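Packaging and Distribution, Unit 4: Corrugated Board
Handout for the second session. Read before the lab.

Corrugated board is made of flat sheets, called liners, glued to a wavy sheet called the medium. Single-wall board has two liners and one medium. Double-wall has three liners and two mediums. Most shipping boxes you will handle in this course are single-wall.

The waves are called flutes. A box is strongest under a stacked load when the flutes run up and down, from bottom to top. Turn the flutes sideways and the wall folds early. Check this first when a sample fails. Noémie Perrin's notes from last term show it was the usual cause in the Trellivar returns.

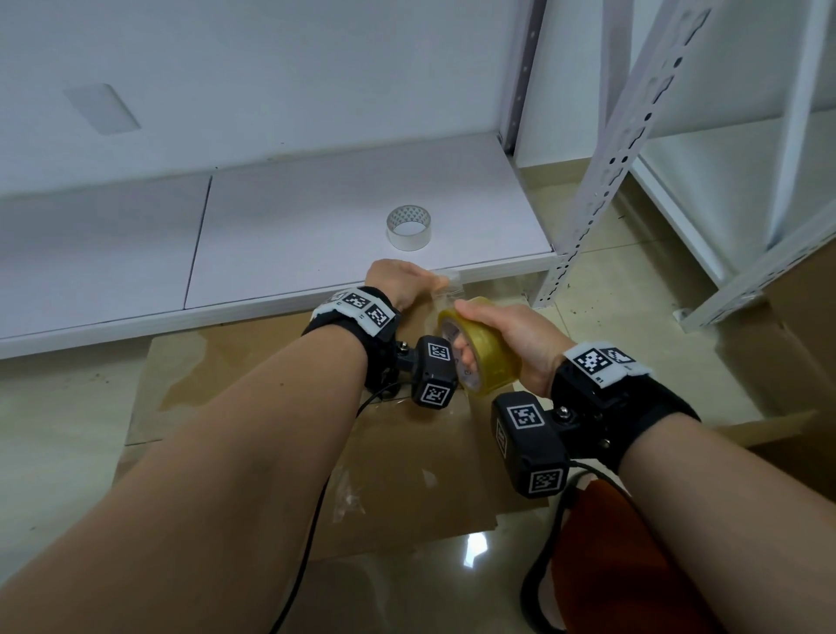 Two tests matter for this unit. The edge crush test presses a small piece of board on its edge until it gives way. The burst test pushes against the face of the board. Neither one tells you how well the closure will hold, so we treat tape as a separate topic. Clear packing tape put on a flat sheet is easier to keep straight if one hand holds the loose end down and the other works the roll. On a finished box, run the tape along the center seam and a few inches down each end.

Moisture is the other thing to watch. Board takes up water from the air and loses strength — a box that passes in a dry lab may sag in a warehouse in July. Store samples flat, off the floor, and away from outside doors.

For the lab: each group gets 31 samples from the Lebrun lot. Write the flute direction on each one before testing. Stela Enache has the key to the cutting room.

Reading: course pack, pages 200 to 216. Skip the section on wax coatings.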